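Cullora Docs
Home | Kits | Data | Support

Cullora Stem Kit: data card and README
By Cremilda Holanda
July 26, 2021
21 comments | 40 shares

Thanks so much for picking up the Stem Kit! It's our tabletop package for teaching an arm to handle artificial flowers — picking a stem up, turning it, and getting it into a vase without knocking the vase over. I wrote this card for people deciding whether the kit suits their bench, so please forgive me if I wander a bit.

What's in the download

There are 1,151 episodes, split into 11 task folders. Each folder has its own notes file, and I'd read that first, as the naming changed in February and the older folders still use the Dedent style. Chisholm is the loader, and Elton is the small viewer that comes with it (it's slow to open the first time, so do give it a minute).

What you'll need

A fixed camera, an arm with a two-finger gripper, and a table you don't mind scratching. Long stems sag more than you'd expect, and we got our best grasps a little above the middle.

Known rough spots

Overlapping leaves are still hard for the grasp model. Clear glass is too — depth readings on it come and go, and we haven't found a setting that pleases everyone. Tulip heads that touch each other sometimes get labeled as one bloom. If you fix any of these in your own copy, I'd love to hear how you went about it.

The table with stems and vases laid out:

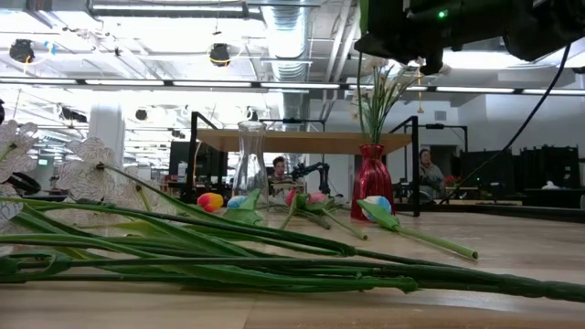

Can I train on only one task folder?

Each folder loads separately in Chisholm, so you can point it at the one you want and leave the others out.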